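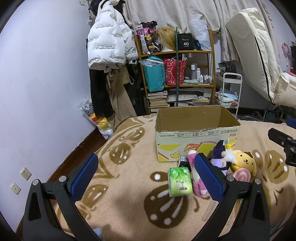 How do you look after a gripper?

A gripper is a robot's version of a hand. The one we are learning about has two fingers, and each finger wears a textured blue pad on the inside, a bit like the rubber sole on your sneaker. Without the pads, a little packet of tissues might slip right out!

Pads pick up dust and fluff, especially when there are stuffed toys to lift, so they need a wipe with a damp cloth before work starts. Then they have to dry all the way – and yes, that means waiting, even if you are very eager to begin.

Next come the screws. Opening and closing over and over gives everything a tiny shake, and a tiny shake can slowly loosen a screw. At the Reketti workshop, a grown-up checks each one with a small screwdriver, turning it gently until it feels snug.

After 1,000 squeezes, the old pads come off and new ones go on. The last job is a practice run: pick up something small, then something squashy like a plush toy, and set each one down in a cardboard box. If nothing slips, the gripper is ready for another day of tidying.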